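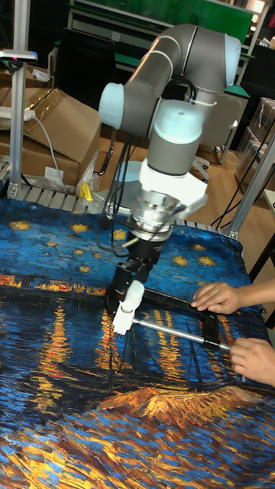
*The arm at the practice table, Riliton robotics club, November 2021*

The club had 7 members, and on the night before the Grasmont entry only two of them stayed late. The older one worked the keyboard. The younger one sat at the table with her hands on the handle.

"Hold the bar flat," the older one said. "Press down."

She pressed. Under her palm the painted stars felt like any other cloth. The white fingers had the rod, and so did she, one at each end.

The program was named Tulach, after the town where the first version had failed. The log said this was run 2,589. The rules gave them 60 seconds to take the rod and let it go when asked.

"Does it know I'm here?"

"It knows there's force on the rod."

She thought about that. Her grandfather had taught her to carry a ladder the same way. He never said which way he was turning. She was supposed to feel it in the wood.

She pulled a little. The arm pulled back a little, then quit.

"Was that you?" she asked.

"I haven't typed anything."

She eased her grip and waited. Outside, a bus stopped and went on. The older one reached for the keyboard and then put his hand back in his lap.

"Again," she said, and pulled toward herself, slower.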